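Kvido Rusnák
Spent the past two weeks with the Pladeo 2, the small tablet that replaced last year's model. Notes as a thread, mostly on charging, storage and the display. Retail unit, bought at full price, base configuration.

1/
Physical changes are small. Same footprint as the old one, same button positions, and the old case still fits. The speaker grille moved from one short edge to both. In landscape you now get real stereo. In portrait it depends on how you hold it, and my left palm covers one of them.

2/
The display is the reason to upgrade if you have one. Resolution went up, panel type did not change. Small text in PDFs is readable at full-page view, which the first Pladeo couldn't manage. Minimum brightness is still too high for a dark room. There's a software dimmer in Accessibility, three levels down, and it resets on every reboot.

3/
White point on my unit is slightly warm. I calibrated it and gained very little. If you're coming from a phone it will look yellow for a day and then you'll stop seeing it.

4/
Charging. The box includes a 20 W adapter and a one-meter cable. From empty the tablet reached 67 percent in an hour with the screen off and radios on. The last stretch is slow, as on everything with this kind of battery. I ran it twice and got the same number both times.

5/
From a plain USB port on a power strip it's a different device. Same cable, same starting point, same hour: 40 percent. The tablet shows the same charging icon in both cases and gives you no wattage readout anywhere in Settings. You need a third-party app or an inline meter to know what you're getting. 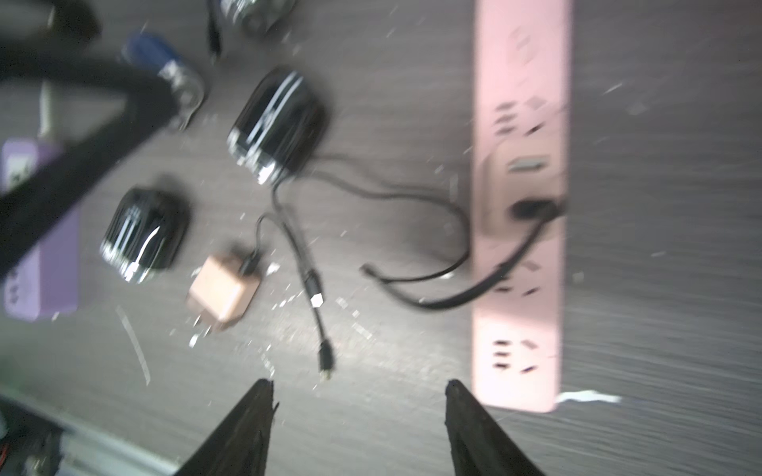
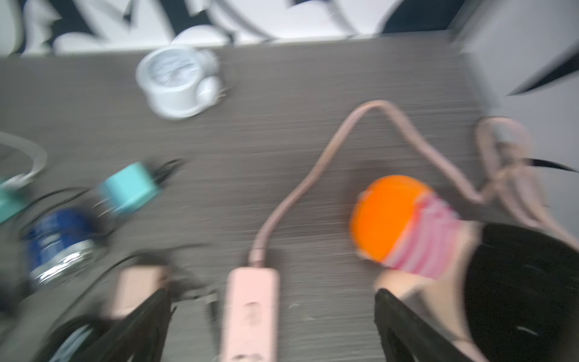
Desk, weekday setup.

6/
Wattage negotiation happens once, at plug-in. If the tablet falls back to the slow profile, it stays there until you pull the cable and reconnect. I saw this after a brief dropout on a multiport Covby charger when a second device was attached. The charger renegotiated, the tablet didn't. Reproducible every time.

7/
Workaround: plug the tablet in last. A firmware fix seems possible, as the first-generation Pladeo renegotiates correctly on the same Covby. I've reported it and have a ticket number and an automated reply.

8/
Standby drain is good. Overnight with Wi-Fi on and sync enabled it lost 2 percent. With the keyboard cover attached it lost more, and the cover doesn't seem to sleep properly if it's folded behind the tablet. Detach it or close it.

9/
Storage. The base model is fine if you stream and tight if you don't. The card slot is gone. The old one had it, and the product page doesn't mention the removal at all. If you kept offline maps or a music library on a card, price the larger configuration before you compare it with anything else.

10/
Write speed is better than before, though. Copying a folder of raw photos over the cable took less than half the time it did on the first model. Copying over Wi-Fi was no faster, and I suspect the desktop client is the limit there. It still moves files one at a time.

11/
Performance under load. I ran Esfahani's render test in a loop until scores leveled off. The first run is high, the fourth is clearly lower, and after that it holds flat. The back gets warm near the camera but never uncomfortable. The old model kept sliding for as long as you let it run.

12/
In ordinary use I can't feel any of that. Browser, mail, notes and a terminal all open at once, no reloads when switching. The first Pladeo would drop browser tabs with far less going on. More memory is the likely explanation; the spec sheet lists it in a footnote.

13/
Stylus support: the old Flistammont pen works, including tilt, which I didn't expect. Palm rejection is fine in the stock notes app and poor in everything else I tried. The side button maps to erase and can't be changed without turning on developer options.

14/
Latency feels lower than on the first one. I have no way to measure it properly, so take that for what it is. Thin fast strokes still trail the tip by a visible amount.

15/
Cameras exist. The rear one scans documents in good light. The front one is centered on the short edge, so in landscape calls you're looking off to the side. Most competitors moved it to the long edge a while ago.

16/
Software. Ships one release behind current. The update was available during setup and took two reboots. Four preinstalled apps can be disabled but not removed. Split screen now remembers pairs, and the divider finally snaps to thirds.

17/
One regression: the lock screen clock no longer follows the 24-hour setting. Status bar does, widgets do, lock screen doesn't. Switching region and switching back fixes it until the next restart.

18/
Who should buy it. If you read or annotate documents on a first-generation Pladeo, the panel alone covers the upgrade. If you mainly watch video, the difference is the speakers, and headphones are cheaper. If you depend on the card slot, keep the old one.

19/
Several people asked about charging through the keyboard cover's pass-through port. It works, at the slow profile only, regardless of charger. Tested with the bundled adapter and with the Covby.

20/
Still to do: external display output, and a longer battery run with the screen at a fixed brightness. I have one adapter that gives a picture and one that doesn't, and I'd like to find out why before posting anything. Will add to this thread.

21/
Correction to 13: the side button can also be set to "none" in the normal stylus menu. It's erase or nothing. Remapping it to anything else does need developer options.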